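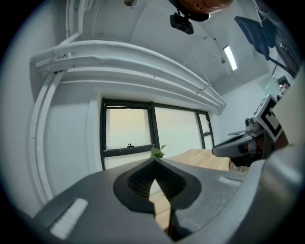 ¿Qué ocurre con la lealtad de partido cuando el votante conoce en persona a un candidato rival? En nuestra muestra se afloja, ¡y mucho más de lo que esperábamos! De las 632 personas encuestadas en Distatberg, 370 habían tratado alguna vez con un candidato ajeno a su partido, y en ese grupo el voto dividido aparece con una frecuencia llamativa (véase la figura 1).

Figura 1. Sección 4.

El patrón se repite en los 14 distritos, incluido Mokell, donde Tanabe ya había intuido algo parecido en sus entrevistas de mayo.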